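Why I Went Back to a Phone With a Headphone Jack

Sunday, February 25, 2024

Okay, so I did the thing I kept telling my friends I'd do. I put my expensive, very thin, very shiny phone in a drawer and bought a cheaper one with a hole in the bottom for headphones. It's a Fernier, the smaller of the two they sell, and it cost me less than half of what I paid for the old one. I've had it for 52 days now and I have opinions!

Let me start with the complaint everybody makes at me when I bring this up, which is that wireless earbuds are great and I should just charge them. Sure. I own a pair (the Sillon ones, the ones in the case that looks like a bar of soap) and they sound lovely when they're working. But I already charge a phone, a watch, a laptop, an e-reader and a toothbrush. I don't want my music to be on that list too. I want to pull a wire out of my coat pocket, untangle it while swearing a little, plug it in and hear something.

And the battery inside the earbuds gets old. My left one used to last through a whole workday, and now it gives up somewhere in the middle of the afternoon while the right one keeps going by itself. You can't open them up and swap the cell. You buy new ones. Meanwhile the wired pair I got in college still works fine on the Fernier, and all I've ever replaced on it is the foam.

My friend Eylül Öztürkmen thinks I'm being sentimental, and she's partly right. She has a Sakai with the big folding screen and she loves it, and whenever I plug in my headphones near her she makes a noise like I've started up a fax machine. Her argument is that phone makers only have so much room inside, and she would rather they used it for a bigger battery. Fair enough, except my old phone didn't have a jack and didn't have a bigger battery either. The Fernier has a 4,000 mAh one, nothing special on paper, and it gets me to bedtime most days — even when I've been using maps.

There are things I miss. The camera on the new one is just okay, and in a dim restaurant it's worse than okay. Video calls look like I'm phoning in from a submarine. Scrolling isn't as smooth, and for the first week I noticed it every single time I opened my email. I stopped noticing in the second week, which makes me wonder how much of what I paid for last time was something I only saw in the store.
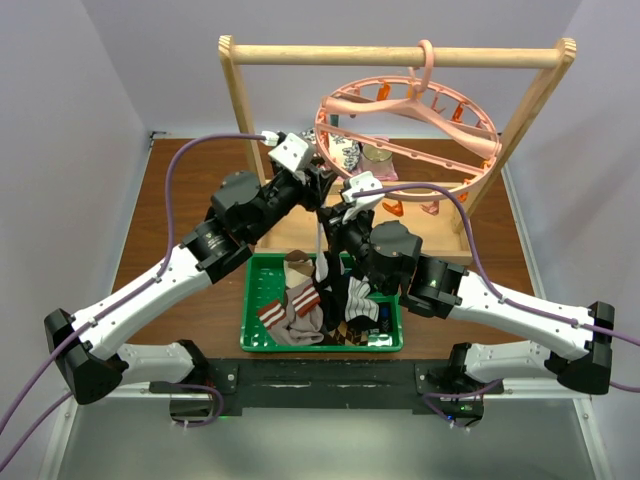 The other thing I didn't expect to care about was the memory card slot. I have 781 albums saved as actual files (yes, files, I'm that person) and they all fit on one little card that I moved over from an even older phone. No sign-in, no waiting for anything to sync on the train, no message telling me I'm running out of cloud space and would I like to pay a bit more every month. Broston, who made my last phone, dropped the card slot and the jack in the same year and then raised the price of the version with more storage. I'm still annoyed about it.

I don't think everyone needs to do what I did. If you take a lot of pictures of your kids, get the phone with the good camera, please. What bugs me is that if you want a really nice phone, the $1,000 kind, somebody has already decided for you about the jack and the card, and you have to shop down at the cheap end to get them back. I'd happily have paid more for a Fernier with a better camera. They don't make one. I've emailed them to ask, and so far all I've gotten back is a link to their earbuds.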